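Gripper lets go of light items part way through a lift
Posted by Oana Vasiliu in Faults and Stoppages

We have two white arms on one table, running a kitchen tidying routine with a pot, crockery and a dish rack. Since November one arm has been dropping light things. It closes on them, lifts, and a second or two later the fingers open by themselves. Heavier items are fine. Pictures of the table and the arms follow.
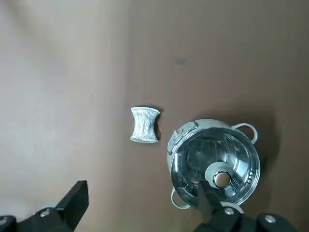
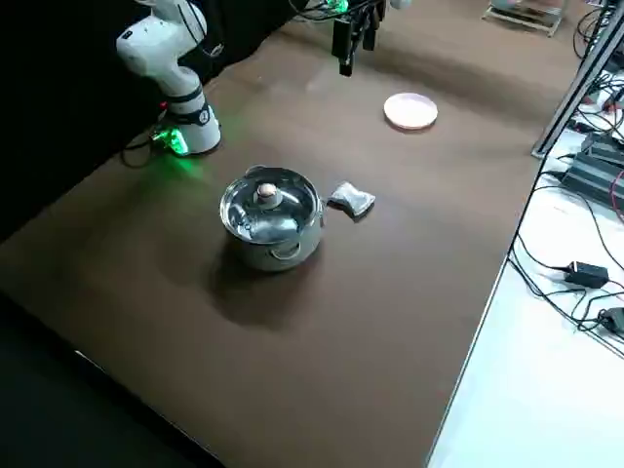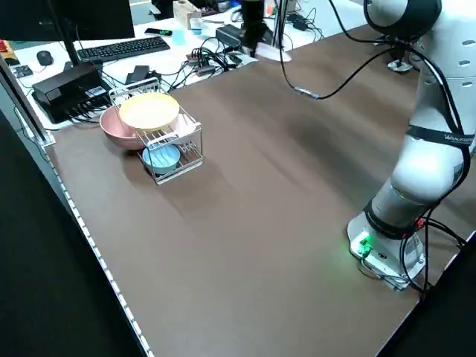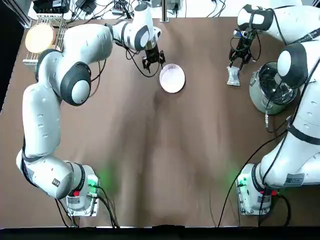

Fododance Robotics Club – Table Handling Group

What we know so far. The fault is only on the arm that stands on the right in the last picture, the one with the foil packet in its fingers. Out of 130 lifts with light objects it let go on 14. The log shows no error at all, only a normal "open" command at the moment of the drop. The base light stays green the whole time, so from across the room you would think all was well.

I have swapped the finger pads and run the homing routine again. Neither made any difference. The other arm runs the same program with the same settings and hasn't dropped anything.

My worry is the pot. It has a glass lid, and if the arm lets go of that over the edge of the table we will have glass on the floor. For now I have taken the lid lift out of the routine. Has anyone seen this before?

Liviu Marinescu
Sounds like a loose cable. Ours did something similar and we pushed all the plugs back in and it went away. Worth a try before you spend money.

Abilio Casado
I don't think a loose cable would give you a clean open command in the log. When ours lost its connection the fingers froze where they were and we got an error straight away.

Look at the grip check. On the Zikness controller there is a setting for the lowest force that counts as holding something. If the reading falls under it, the program decides the gripper is empty and opens ready for another try. Something like a foil packet hardly pushes back, so a small drift in the force reading is enough to set it off. A heavy thing is gripped harder and never gets near the limit.

What I would do, in this order:

Stop both arms with the stop button and switch off the power before you put your hands near the fingers. A green light on the base does not mean it is safe to reach in.

Power up again with the fingers empty and read the force value. Ours should sit at 0 and was showing 2.

If it is off, run the zero routine for the gripper. This is separate from homing and homing does not do it for you.

Then change what happens when the check fails. Ours now holds still and sounds a buzzer – it does not open until someone confirms. I would do this even if the zero routine cures the drops.

Leave the lid out until you have had a full day with no drops.

Do check the cable along the arm as well. If it pulls tight when the wrist turns it can upset the reading, and you would see the drops bunch up at one part of the movement.

Oana Vasiliu
Thank you both. Plugs were all firm. The empty reading was 8, so well out. I have run the zero routine and set it to hold and wait. No drops this afternoon, but I want a longer run before the lid goes back in. Will look at the cable tomorrow morning.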